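Jalstead Makers' Circle
Minutes of the meeting held 24 Nov 2018, written up by Kartini Santoso

Right, I've got the minutes again, so you're getting them my way. Rizwan Begum took the chair. Apologies had come in from the Bornton lot, who had a clash with their own winter sale.

1. Last minutes
Agreed as they stood, apart from my spelling of Giston, which I'd managed to get wrong in 3 different ways. Corrected now.

2. The visit to the Haque open day
Most of the evening went on this, and quite right too! For those who couldn't come: Haque opened up their big white workroom to visitors and let us watch people doing ordinary little jobs with hand-held grippers. You hold one in each hand, and the jobs get done with the gripper fingers instead of your own. It's meant to help teach robots how we handle things, and it's much more homely than I'd expected. I'd pictured sparks and safety cages. There were dried grasses in a pot and flowers on an office chair, and down the room a woman with a strap round her head and a pack frame on her back was working at a little table with a dark red cooking pot on it.
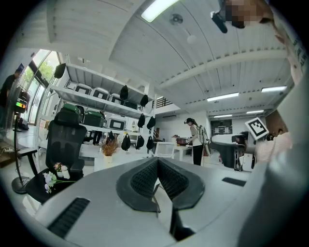
Rizwan said he could have watched the kitchen jobs all afternoon, but he wished they'd been slower in explaining why anybody needs the backpack, and could we please ask for a printed sheet next time? I said I'd put it in the thank-you letter. Several people agreed with him about the talk going too fast (I was scribbling notes and still lost the thread near the beginning).

We then got on to what people had liked best. The patterned black and white blocks on the grippers caused a lot of chatter. As I understood it, a camera picks out the squares and works out from them where your hand is and which way it's turned, a bit like having a label that can be read from any side. If I've mangled that, please tell me before it goes in the newsletter.

My own favourite was the desk work. Somebody in a pink pinstriped shirt was using a pair of grippers on a calculator, and I stood there far too long, trying to imagine doing my sums that way. I've enough trouble with my thumbs.
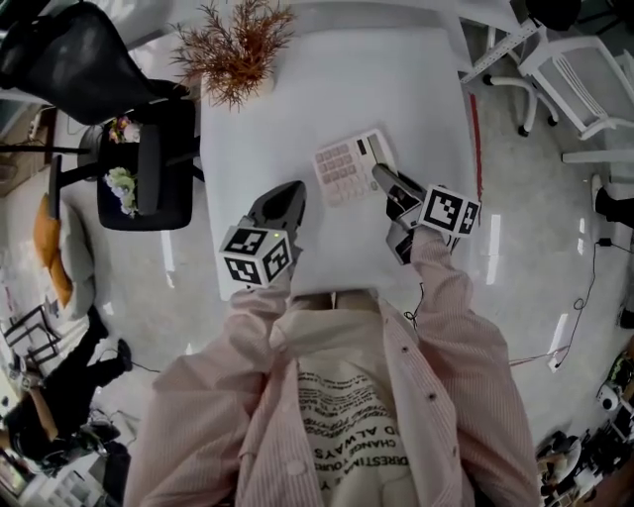 We also talked about whether any of this is within our reach as a club. The feeling was that we could have a go at a very plain gripper, worked by a trigger, with rubbery pads on the fingers. No cameras, no patterned blocks, just the squeezing part. There's £300 left in the projects pot and it was agreed to spend up to that and no further. I'm to price up springs and hinges, and Rizwan is looking at whether the Giston workshop will let us use their cutter on a weekday evening.

There was a bit of a debate over what the thing should be able to pick up. Suggestions included a teaspoon, a raw egg, a knitting needle and a custard cream. We settled on the custard cream to start with and will see about the egg.

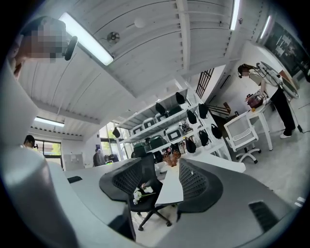 Also agreed that we'd ask Haque whether a smaller group might go back in the new year, 4 of us at most, and have a proper try with the grippers if they're willing. Names to me, please, and do say if you need a lift.

3. Money
The main account stands at £1,231 after paying for the hall. That doesn't include subs still owing from September, and you know who you are.

4. Any other business
The glue gun is missing from the blue crate. If you've taken it home by mistake, just slip it back in.

Somebody asked if we could have the heating on earlier. Rizwan will ask about the timer.

Next meeting at the usual time and place. Bring biscuits for testing.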